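Handheld grippers for home data: what are people budgeting?
Forum > Manipulation > Buying advice

pinden_parri
Hi all, first post in ages. I look after kit for a small outfit doing household tasks, mostly laundry, and I've been asked for a spending plan by the end of October. We're set up for one pair of handheld grippers at the moment and want to get to several people collecting from home in parallel. I've got $3000 to play with for this round, which sounded heaps until I started adding things up. Do I put the lot into more grippers, or hold some back for spare fingers, mounts, cables and storage? Keen to hear what you wish you'd bought first.
Cheers, Siwan Parri

kocsisk
Spares, spares, spares! We blew our whole first budget on grippers and then had a pair sitting in a drawer for ages waiting on one silly finger. Fingers are the bit that cops it, especially if your people are pinching thick stuff all day. I'd keep a third of the money back, easy.

garrido_bench
Going to disagree with Krisztina there. A third is way too much on a budget that size. Soft fingers you can cast yourself if you've got a mould and a spare weekend, and screws are pocket change. Buy the second pair. Two people working at once gets you more than a box of bits ever will.
Leandro

kocsisk
Righto, and who's casting them, Leandro? You've got a workshop. Siwan's got people in their own homes. If a finger tears at 9 am they can't pop down the hall to you.

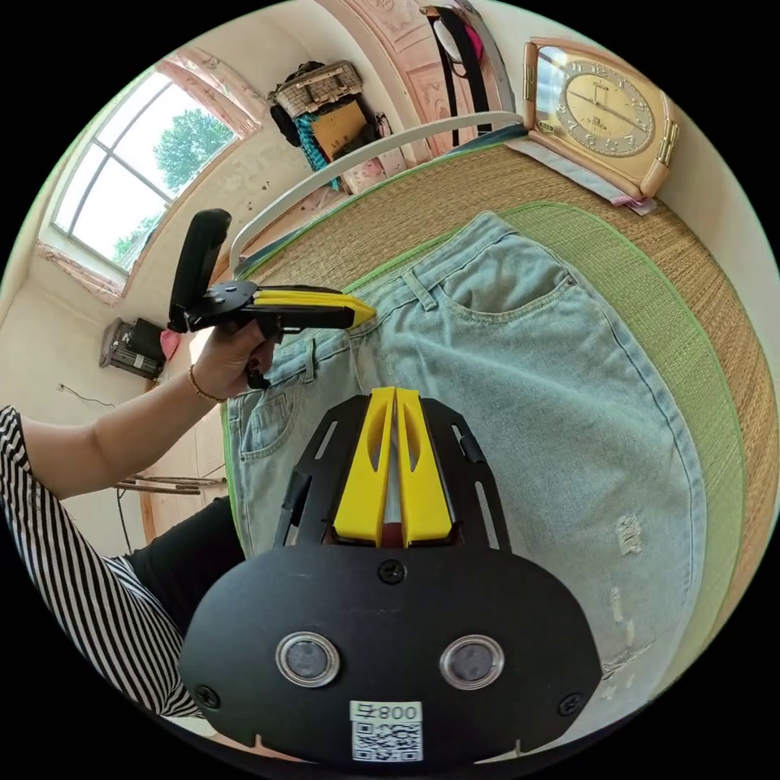
pinden_parri
Should have said what the tasks are, sorry. It's flat garments to begin with, jeans and shirts and towels, one person with a gripper in each hand, working on the floor or on a bed depending on what they've got at home. Denim is the one I'm worried about for wear. The waistband is thick, the seams are thicker, and everybody wants to grab it right there. So I can see Krisztina's point, but I also can't turn up to the next meeting with a plan that's mostly rubber.

j_raudsepp
Few things from our side, we did a similar rollout out of the Florkgate office.

Price it per pair, never per unit. A lone gripper is no use to you for folding, and the quote looks cheaper than it is if you forget.

Label everything before it leaves the building and keep a sheet of which label went to whom. We put it off and I spent an arvo on the phone reading stickers with people.

Storage always gets left out. Our clips filled 151 cards' worth of backlog before someone approved a proper drive. Put a line in for it now, while they're still listening to you.

garrido_bench
Agree with Justinas on storage. Still reckon a third on spares is bonkers.

abena_t
Has anyone here bought from Oketti? We got a quote from them for the plates and finger sets and it was decent, but freight was nearly as much as the parts. If you're going that way, do one big order. Also ask for the lead time in writing. Mine was "a couple of weeks" and I was still checking the letterbox well after that.

Siwan, have you thought about moving kit between people? We run morning and evening shifts on the same pair and courier it across when someone finishes up. It's a bit of a faff, but it let us put off the second purchase until we knew which garments were chewing through fingers.

kocsisk
Sharing is fine until the courier loses one. Ask me how I know.

abena_t
Ha, fair. Hard cases then, and insure them. Still cheaper than another pair.

pinden_parri
This is gold, thanks everyone. Rough plan as of tonight: one more pair, two full finger sets per pair, a hard case for each, and a drive. I'm getting freight quoted separately so Abena's surprise doesn't become my surprise. Leandro, if you've got a mould file you're happy to share I'd love a squiz, even if it's just for backup.

garrido_bench
Will dig it out. It's for our older finger shape, so measure yours before you pour anything — and use the firmer mix for denim.

j_raudsepp
Don't forget chargers. One per gripper, labelled as well.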